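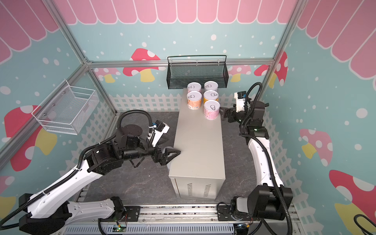
로봇이 들어오면 현장 사람들 일은 줄어드나?

손으로 하던 일은 줄고, 지켜보고 고치고 적어 두는 일이 늘어난다. 합쳐서 얼마나 줄었는지는 우리 현장에서도 사람마다 답이 다르다.

루텀브리지(Rutumbridge) 물류센터에서 캔 제품 소분 라인을 맡고 있다. 7월부터 로봇 팔 작업을 같이 하고 있어서, 그동안 바뀐 것을 적어 둔다. 회사 입장과는 상관없는 개인 기록이다.

2019년 10월 13일

먼저 원래 하던 일. 거래처에서 혼합 주문이 들어오면 캔을 종류별로 꺼내 순서대로 세우고, 라벨 방향을 맞추고, 찌그러진 것을 빼고, 상자에 담는다. 하루 물량이 2,000캔이다. 어려운 작업은 없는데 허리와 손목에 온다.

들어온 시스템 이름은 무사(Mussa)다. 납품은 판디붐(Fandivum)에서 했다. 우리끼리는 그냥 '셀'이라고 부른다. 양쪽에 팔이 하나씩 있고 손목마다 카메라가 붙어 있다. 둘 다 집게손이다.

처음 설명회 때 나온 질문은 거의 하나였다. 사람을 줄이느냐. 올해는 줄이지 않는다는 답을 들었고 지금까지는 그대로다. 내년 얘기는 아직 없다. 이 부분은 확인되면 따로 쓰겠다.

현재 셀이 맡는 양은 하루 300캔이다. 나머지는 사람이 한다. 숫자만 보면 적지만 이 300캔이 소량 혼합 주문이라 체감은 좀 다르다. 종류가 자꾸 바뀌는 주문이 사람 손에서는 제일 오래 걸렸다.

잘하는 것: 같은 높이, 같은 간격으로 서 있는 캔 집기. 오후 늦게도 속도가 안 떨어진다.

못하는 것: 따개 있는 윗면이 조명을 받아 번쩍이면 위치를 헷갈릴 때가 있다. 캔끼리 붙어 있으면 집게가 들어갈 틈을 못 찾고 멈춘다. 라벨이 들떠 있어도 그렇다. 사람은 손가락으로 슬쩍 밀면 되는데 셀은 그걸 아직 못 한다.

그래서 생긴 일이 '세워 주기'다. 작업대 위에 캔을 간격 맞춰 올려놓고, 셀이 멈추면 가서 간격을 다시 벌려 준다. 작업표에는 원래 이런 항목이 없었다. 8월까지는 기타 작업으로 적었고 지금은 정식 항목이 됐다.

이게 별것 아닌 것 같아도 기타로 적히면 실적에 안 잡힌다. 한 사람이 오전 내내 셀 옆에 붙어 있었는데 실적표에는 거의 아무것도 안 한 사람으로 나온 날이 있었다. 항목 만들어 달라고 세 번 얘기했다.

셀 담당은 돌아가면서 한다. 처음에는 한 사람이 계속 맡았는데, 그러니까 그 사람이 쉬는 날에는 복구를 할 줄 아는 사람이 없었다. 지금은 우리 조 전원이 재시작과 집게 점검까지 할 수 있다. 교육은 한 번에 30분씩 나눠서 받았다.

교육 자료가 처음에는 영어였다. 화면에 뜨는 오류 문구도 영어였다. 결국 자주 나오는 오류만 골라 한국어로 옮겨서 셀 옆에 붙였다. 판디붐에 보냈더니 다음 업데이트 때 일부가 화면에 반영됐다. 전부는 아니다.

몸은 어떤가. 손목은 확실히 덜 아프다. 대신 서서 지켜보는 시간이 길어져서 발바닥이 아프다는 사람이 있다. 피로 방지 매트를 신청했고 한 장 받았다. 두 장은 더 있어야 한다.

지켜보는 일이 쉬는 일처럼 보이는 것도 문제다. 지나가던 다른 조에서 요즘 편하겠다는 말을 한다. 언제 멈출지 모르는 것을 보고 있으면 화장실 가는 것도 신경 쓰인다. 이건 해 본 사람들은 다 비슷하게 말한다.

반대로 좋아진 것도 적는다. 불량 캔 판정 기준이 문서로 정리됐다. 전에는 찌그러짐이 어느 정도면 빼는지 사람마다 달랐다. 셀에 기준을 넣어야 하니까 다 같이 모여서 정했고, 신입이 들어와도 설명하기가 쉬워졌다. 셀 때문에 시작한 일인데 득은 사람이 더 봤다.

제일 오래 걸린 건 팔이 움직이는 범위 안에 손을 넣는 문제였다. 멈춘 것처럼 보여도 대기 중일 수 있다. 간격을 벌려 줄 때는 반드시 정지 버튼을 누르고 표시등을 확인한 다음에 손을 넣는다. 바쁠 때 이걸 건너뛰는 사람이 있어서 조회 때마다 말한다. 나도 한 번 건너뛰었다가 지적받았다.

그리소(Grisow) 쪽 센터에도 같은 셀이 들어갔다고 해서 통화를 해 봤다. 거기는 하루 400캔을 맡긴다. 다만 제품 종류가 우리보다 적다. 우리 쪽 물량을 왜 못 올리느냐는 말이 나올 때마다 이 얘기를 한다. 같은 기계라도 앞에 놓는 물건이 다르면 비교가 안 된다.

그쪽은 셀 담당 수당이 있다. 우리는 없다. 지난주에 건의서를 냈고 검토 중이라는 답을 받았다.

댓글로 물어보신 분이 있어서 답. 프로그램은 우리가 못 건드린다. 속도 조절하고 제품 목록 고르는 것까지만 된다. 집는 순서를 바꾸려면 판디붐에 요청해야 하고 보통 며칠 걸린다. 앞쪽 캔부터 집게 해 달라는 요청도 그렇게 해서 반영됐다.

또 하나. 도입을 앞둔 현장이라면 작업표부터 보라고 하고 싶다. 새로 생기는 일을 어느 칸에 적을지, 기계가 멈춘 시간은 누구 실적에서 빠지는지. 우리는 이걸 들어온 뒤에 정하느라 두 달 동안 말이 많았다.

다음 달에는 지름이 다른 캔을 섞어서 시험한다. 집게 손가락을 바꿔 끼워야 할 수도 있다고 들었다. 교체를 우리가 하는지 판디붐에서 와서 하는지는 아직 안 정해졌다. 정해지면 이 밑에 이어서 쓴다.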